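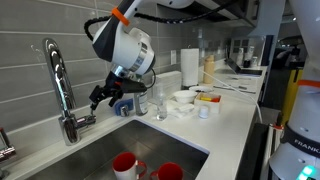
Uno de los brazos del banco de pruebas de Irkivora, sobre el fregadero.

Irkivora compara pinzas robóticas en una cocina de verdad

Irkivora y el taller Lirnstead han puesto en marcha una comparativa de 2 pinzas, Ikis y Bhuiyan, con tareas de cocina: agarrar tazas por el asa, accionar un grifo, recoger paños. Cada una afrontará 43 ensayos con 3 ajustes de fuerza – ¡y con vajilla corriente! El equipo está encantado con el arranque y publicará en agosto todos los datos, incluidos los agarres fallidos.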